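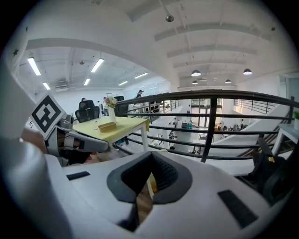 Why does a town of 3000 people need two rival bakeries on one street? Because in 1998 the Polat bakery stopped making poppy seed rolls, and Müzeyyen Yüksel took it personally.

She opened Florico across the road the following April, with a secondhand oven and a grudge. Her first batch was, by her own account, fit for doorstops. The second sold out before 7 a.m., mostly to people who wanted to see whether the first had been a fluke.

Remzi Bozkurt, who runs Polat now, still buys a roll there every morning. He calls it research. He has been researching for over 40 pounds, his doctor says.

Last spring he put poppy seed back on the menu at four cents under her price. Yüksel responded by adding his walnut loaf to hers, slightly bigger. The town has gained weight and picked sides, although most families keep a bag from each place in the kitchen and hide one when company comes.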